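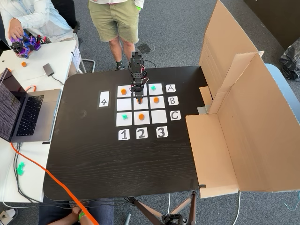 *Over the middle square, B2, with the gripper right above an orange piece.*

Only one picture in the gallery so far, I know! I shot plenty more but I want to sort them properly before they go up, so for now you get my favorite and a lot of talking from me.

May 28, 2025

If you missed the earlier post: I've been trying out grippers and controllers for small servo arms since March, and the test I keep coming back to is tic-tac-toe. It's cheap, it's quick to set up, and everybody knows the rules, so when a friend drops in I can hand over the controls without a long speech. Nine paper squares, letters for the rows, numbers for the columns, lots of tape. You call out a square and whoever is driving has to get the gripper there.

**The arm.** Black, compact servos, brackets, wires looping all over the joints. I keep meaning to tidy those wires and then I don't (they snagged twice in March and I still didn't). It sits at the back edge of the board, so row A is the awkward one. The arm has to fold in tight to reach A2, and every gripper I've tried has been clumsier there than anywhere else.

**The controller.** That's the purple and black one in hand at the top left. It's built from servos too, with printed parts, and I love it - you move it the way you want the arm to move and your wrist works out the rest. I compared it with a gamepad on the Kemness board for a whole evening and the gamepad lost badly. Coming straight down on a piece with two thumbsticks is miserable.

**The pieces.** Orange rounds and green crosses. The rounds are harder than they look! If the jaws come down even slightly off center, the piece scoots away and you end up chasing it into the next square. The crosses give you arms to grab, though they like to twist as you close. Please don't read the board as a proper game, by the way, the colors aren't anywhere near even.

**The grippers.** I've been through three sets of jaws now. The Jollex ones are wide and flat and fine for crosses. The MacLeish pair is narrower and much nicer on the rounds, but the tips flex if you squeeze. The Prollov set has soft pads and was my favorite for most of the spring, until one pad started peeling. Senga Matheson has offered to glue it back on and I may let her.

My best run with the MacLeish jaws was 17 clean pick-ups in a row, and then I got cocky and knocked a cross clear off the table.

Next up is swapping the jaws on the same arm in one sitting, same driver, same squares. If you have a favorite gripper for small flat pieces, write and tell me - I've got room in the drawer for one more set.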